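The Ferry to Sonutska

Hường Đàm missed the six o'clock ferry because her father wanted to change his shirt. He was going to Sonutska to sell the house, and he said a man should not sell a house in a shirt with a soft collar. By the time he had found the other one, the boat was out past the buoys.

The next one left at 10. They sat on the bench outside the ticket office with the folder between them.

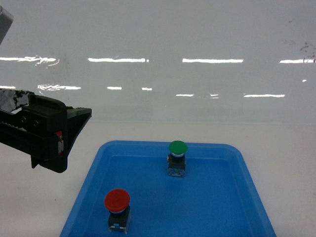
Her father opened the folder and closed it again. The buyer was Mingxuan Yuan, who had offered less than the house was worth and then, in June, a little more. There were 14 pages to sign. Hường had read them all twice. Her father had read the first one.

"Your mother planted the plum tree," he said.

"I know."

"It isn't in here."

She told him trees were not listed, they went with the land. He thought about this and asked whether she wanted coffee. She said yes, and he went in and stayed in there a long time.
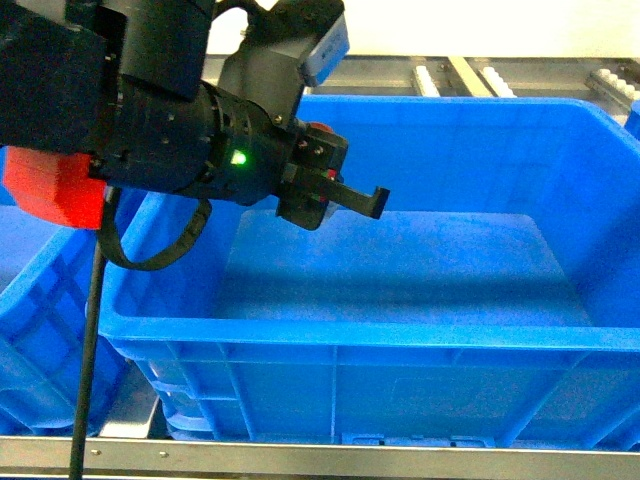
You could still say no, Định Diệp told her over the phone while she waited. People said no all the time, right up to the pen. Her brother-in-law had done it with a boat.

Hường said they needed the money. The roof in Bustby had to be fixed before the rain, and her father's knees were done with the stairs on the island. Định said all right and asked what she was having for dinner.

Her father came back with two coffees and a bag of rolls. He had put his collar up against the wind. They ate without talking. A gull walked up and down in front of them.
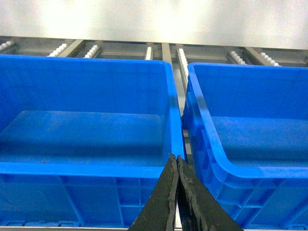
Was the boat running at all, Thiện Đoàn wanted to know, stopping by the bench with his bicycle. Her father said it was. Thiện said he had heard about the house and that it was a good house. Then he said the wind would drop by noon.

"He never liked that house," her father said when he had gone.

"He was being kind."

"He said it was damp."

"It is damp."

Her father laughed. He wiped his hands on the bag, took the pen out of his shirt pocket, and wrote on the back of the last page: one plum tree. He showed it to her. Then he put the folder under his arm and got in line.
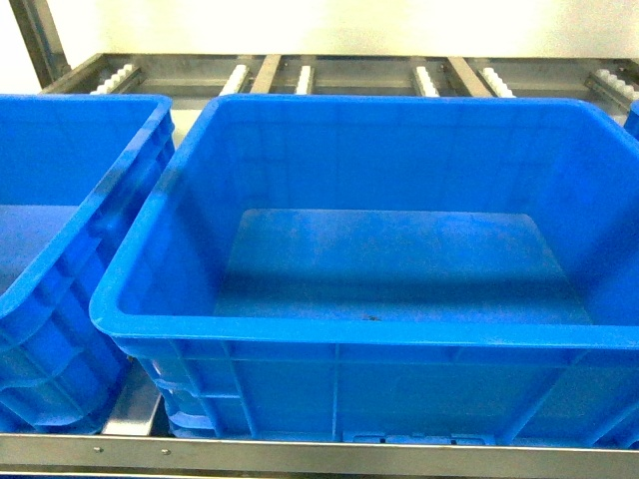 Blue crates on a metal rack.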